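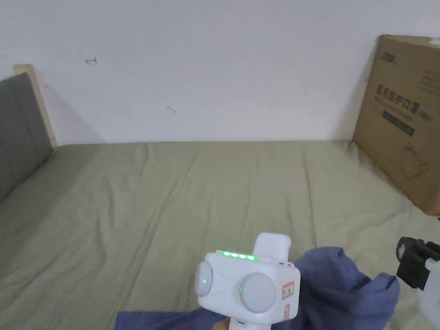
Accueil | Le club | Galas | Comptes rendus | Contact

Club de combat Darnon – Compte rendu de la réunion du 15 janvier 2018

Présents : Cengiz Çınar, Hülya Değirmenci, Mirjam Frei, Tane McKinnon. Excusée : Gülizar Duman, à qui nous souhaitons un bon rétablissement de son genou.

1. Gala de juillet
Hülya nous a raconté, avec tout l'enthousiasme qu'on lui connaît, sa visite de la salle Ersoy : 300 places assises, cage comprise dans la location. Accord unanime. Cengiz souhaite 5 combats amateurs, pas davantage, pour que chacun rentre à une heure raisonnable.

2. Comptes
Le solde est de 3 432 euros. Cavimine renouvelle gentiment son soutien de 200 euros.

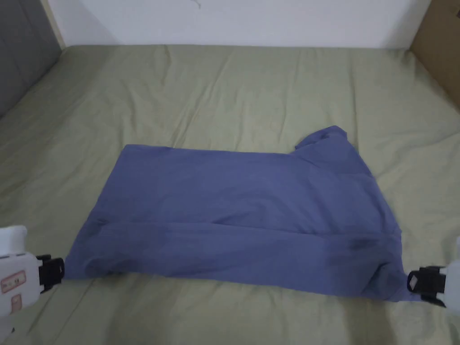 3. Tenues des coins
Mirjam a longuement présenté les modèles reçus de Pendberg, et nous la remercions de sa patience. Le noir a ses fidèles, mais un bleu tirant sur le violet, comme celui du vêtement à demi plié sur le drap vert, a séduit presque tout le monde. Tane demande le devis.

4. Divers
Pesées la veille du gala, au club. Mirjam apporte le café.

Dernière mise à jour : par H. Değirmenci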